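Flukholm Teleoperation Group
Minutes, August meeting, 2 p.m.

Minutes of the last meeting were approved once the word "dexterous" had been struck from them.

1. Table clearing task
The Clundance bench is now set up for clearing a meal: scraps into the clear container, dishes off the brown tray and over to the gray rack. Operators drive both arms from the leader handles. The target is 1000 demonstrations. The group has 4 it would be willing to show a visitor.

Discussion of the rice. One operator felt that grains on the table should count as a failed episode. Another pointed out that by this standard most family dinners are failed episodes. Agreed: stray grains get a tag in the log, and the episode stays in.
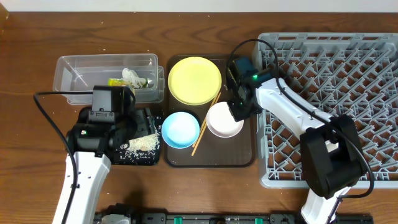
Bowls were next. Coming down on the rim from above works well for whoever is driving, provided they don't stop halfway to think. Pauses get recorded along with everything else, and the last policy trained on the Tan set learned to hesitate beautifully. Operators are asked to do their thinking before pressing record.

Chopsticks: no agreed method. Carried over for the second time.

2. Hand guiding
Proposal from the Hemmont side to teach the rack placements by moving the arms by hand. Supporters said it gives a better feel for the slots. Opponents said it gives a sore shoulder. Trial approved for plates only, 2 operators.

3. Labels
"Good," "fine" and "fine-ish" will be merged into "fine."

Actions
Write up the rice tag.
Shorten the leader handle warm-up sheet, currently longer than the task.
Someone to try the chopsticks.

Meeting closed at 3:10 p.m.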